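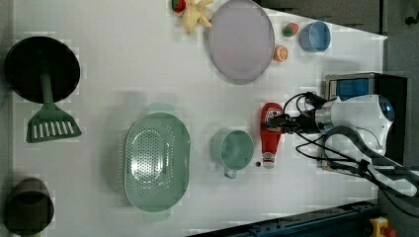 ## Who needs a play colander?

Every toy kitchen sold in Burndale now comes with the full batterie: frying pan, slotted spatula, colander, measuring cup. The shop wanted 40 pounds for one in July, fruit included. I remain unconvinced.

A colander is a dull tool even for adults. My three would take the ketchup bottle and the strawberries and leave the rest – and I suspect most children in Plallville would too. Sets grow because a longer list looks better on the box. Give them a pan, a plate and five things to cook. The measuring cup can stay in the shop.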